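Rirken Table Cloth, Green with Black Border 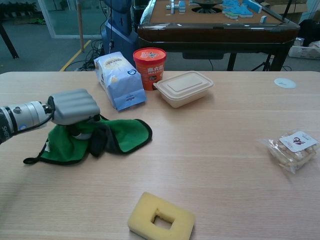 Jesosen Kitchen & Table | Cleaning and Care Team

If you host game nights, you already know what a tabletop goes through. Snacks come out, takeout gets passed over, someone sets a cup down wherever there's room, and by 11 at night the wood is covered in crumbs and rings. The Rirken is the cloth we reach for when it's time to deal with all that, and we like it a lot!

It's a plain green cloth with a black border and a small black hanging loop at one corner. The loop sounds like a tiny thing (it is a tiny thing) but it has changed how we use the cloth. Ours lives on a hook by the sink, so it dries properly between rounds and we can always find it. Maysoun Haddad on our team used to keep hers folded in a drawer and has now put up hooks in two rooms.

What it's good at

Wood with a fine grain, mostly. Crumbs like to settle into the lines, and the Rirken picks them up on the first or second pass if you use it slightly damp. Wring it out well first. For dried sauce, lay the damp cloth over the spot for a minute, then wipe along the grain. It also does a nice job on the lids of takeout boxes and snack tubs before they go back in the fridge or cupboard.

For anything stuck on hard, start with a sponge. We keep a yellow one with a square hole through the middle next to the cloth, and the two make a good pair: sponge first, cloth after to take up the water.

What we'd use something else for

Felt. If you have a mahjong table in the same room, as plenty of our customers do, keep the damp cloth off the playing surface and use a soft dry brush there. The glossy wooden edge is fine with a barely damp wipe, followed by a dry one. Tiles can be wiped one by one with a corner of the cloth, and it's a pleasant job if you've got tea and company.

Care

Wash warm with similar colors and skip the fabric softener, which leaves a film and makes the cloth push water around. Hang to dry. Suleiman Ekwueme has been washing the same one since March, about 20 times now, and the border stitching is still holding up beautifully.

Details

Item number: 172
Color: green, black border
Hanging loop: yes, black
Sold: singly
Available at: our Bronia and Luangrath stores

The sponge is sold separately and isn't always in stock, so ask at the counter. If you find a good use for the Rirken that we haven't thought of, tell us next time you're in. We'd love to try it!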